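# Chapter 8: Hand-Held Grippers as Purchased Equipment

Earlier chapters treated the gripper as a part bolted to the end of a robot arm. This chapter considers it as a product in its own right: a tool carried by a person, sold or leased as a kit, and judged by a buyer who must decide whether it suits the work. The buyer may be a research laboratory, a training center, or a company that records household tasks for later use in automation. In each case the questions are much the same. What can the fingers hold? How well can the operator see the grasp? What does the supplier include, and what must be bought separately?

The chapter follows one offer from first inquiry to signed order. The supplier, Nurcombe, lists a kit under the name Gristilero, which may be ordered as a single unit or as a pair. The customer, Rukow, asked for a trial period before committing to a purchase, and chose table setting and utensil sorting as the trial work. Kevin Doherty prepared the review for Rukow, and parts of his report are reprinted in Section 8.4.

## 8.1 Why Utensils Make a Useful Trial

Buyers often test a gripper on boxes and blocks. Such objects have flat sides and stay where they are put, and almost any parallel grip will lift them. Spoons and chopsticks ask more of the tool. A spoon handle is narrow, and its weight sits toward the bowl. A chopstick can roll or turn between the pads. When several pieces share one container, the fingers must close on a single handle while leaving its neighbors alone.

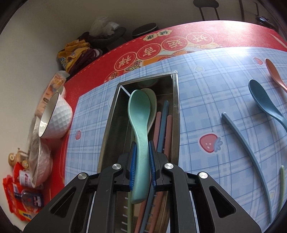

**Figure 8.1** Ribbed finger pads closed on the handle of a spoon in a stainless-steel caddy, with chopsticks to the right.

The pads deserve particular attention in a case of this kind. Ribbing gives a soft pad more edges with which to hold a thin handle, but it also gives dirt more places to collect. A buyer should therefore ask how the pads are removed, what a replacement set costs, and how long the supplier expects to keep that part in stock. In the offer reviewed here, Nurcombe quoted a pad life of 400 working hours under normal use. Rukow asked that the figure be written into the service agreement, together with a definition of "normal use," and the supplier agreed.

Clearance is the second matter. The space taken up by the fingers and linkage must be compared with the space inside the container. A gripper that performs well above an open table may be awkward between steel walls. Product sheets commonly give the widest opening of the fingers and omit their thickness, and the reader should learn to request both.

## 8.2 One Unit or Two

Suppliers differ in how they price a second gripper. Some treat it as an accessory, while others sell only matched pairs. The decision should rest on the tasks planned. Sorting loose pieces into a tray can be done with one tool. Opening a container, or steadying a bowl while something is placed in it, usually calls for two.

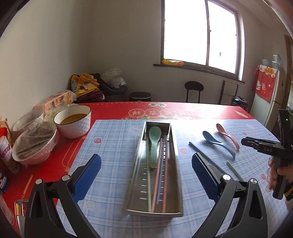
**Figure 8.2** Two grippers at the same table. The nearer one is open over the utensil tray; the other, at right, is held by hand.

A second unit adds costs that do not appear on the first page of a quotation. These include charging equipment, storage, and the time needed to train operators to work without crossing the two tools. Rukow allowed 41 hours for training in its budget, a figure that Doherty considered sufficient for a group of 5 operators.

## 8.3 Terms Used in This Chapter

**Trial period.** The time during which the customer may return the kit under agreed conditions.

**Wear part.** Any part that the supplier expects to be replaced during the life of the product, such as a finger pad.

**Service agreement.** The document stating which repairs are covered, who pays for shipping, and how soon a replacement will be sent.

Students should read the quotation in Section 8.4 with these terms at hand, and should mark each cost as either a single payment or a recurring one before beginning the exercises.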